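The Slow Road of a Parcel

By Kauko Aaltonen
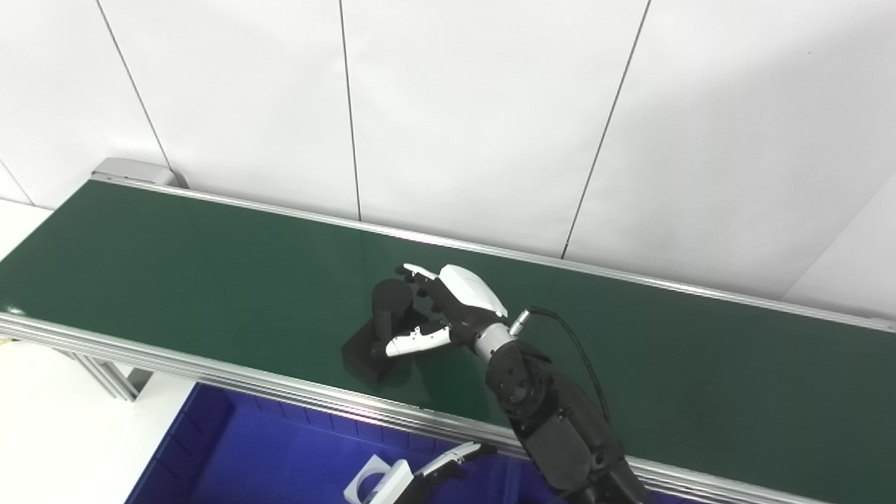 A conveyor with a dark green belt between aluminum rails.

When I moved to Narness I had two suitcases and a habit of ordering things. In Kallio, where I lived before, there was a shop on every corner and I never thought about how the goods came there. Narness has one grocery, one pharmacy and a hardware store that closes at noon in winter. Everything else must come by parcel, and the parcel must come over the pass from Brullodness.

I became interested in this because of a pair of boots. I ordered them in September, when the first frost was already on the grass, and for 12 days the tracking page told me that they were "in transit". I looked at that page in the morning and in the evening. My neighbour, who was born here, found this very funny. She told me that in her childhood the mail came with the bread van, and if the van had trouble you had neither letters nor bread.

So I began to ask people. The depot in Brullodness serves all the villages on our side of the pass, and the regional carrier, Bandard, sends one truck to Narness each weekday morning if the road is open. The driver I rode with did not want his name in a magazine, but he let me sit beside him and he answered every question, also the stupid ones. He starts to load before five. He puts the last address of the day deepest in the truck, and he knows without any list which doors have a dog behind them.

The road is the real master here. It climbs to 1399 metres, and on the upper part there is no colour in the landscape before June, only grey stone and old snow. Twice we stopped for the plow. The driver used the time to eat a sandwich and to rearrange some boxes which had slid in the curves. He said that people in the city believe the distance is the problem, but distance is easy to plan. Wind is what he cannot plan. When the barrier goes down at the foot of the pass he turns around, and the whole load sleeps one more night in Brullodness.

I asked him what people in the mountains order. Much cat litter, he said, because it is heavy and the grocery has little room for it. Lamps in the autumn. Seeds already in January, when the gardens are under a metre of snow, and I like to think about this – all those small envelopes going over the pass in the dark, with tomatoes and beans inside them. In spring come the bicycle tires. Shoes go in both directions, and he has carried the same pair up and down so many times that he recognized the box.

Our valley has 3000 people, spread over villages that do not always like each other. Each village has its own solution for the hour when no one is home. In Narness the parcels are left at the pharmacy, and the pharmacist keeps them behind the counter in alphabetical order, by first name. It took me a long time to understand this system. I stood there and said "Aaltonen" very clearly, several times, and she looked under A and shook her head, while my boots were waiting under K.

There has been talk of a pickup locker by the bus stop. The older people are against it, and to my surprise I agree with them. At the pharmacy one hears who is sick, who has a new grandchild and whose roof is leaking. I have learned a good part of my English in that line, more than in the evening course I paid for, and some words that I have still not found in any dictionary.

On our way back down, the driver stopped at a farm where he had nothing to deliver. An old man came out and gave him an envelope with a hand-written address and the exact coins for the stamp. Bandard does not carry letters. The driver put it in his jacket, and in Brullodness he parked behind the post office and carried it in, and I held the door.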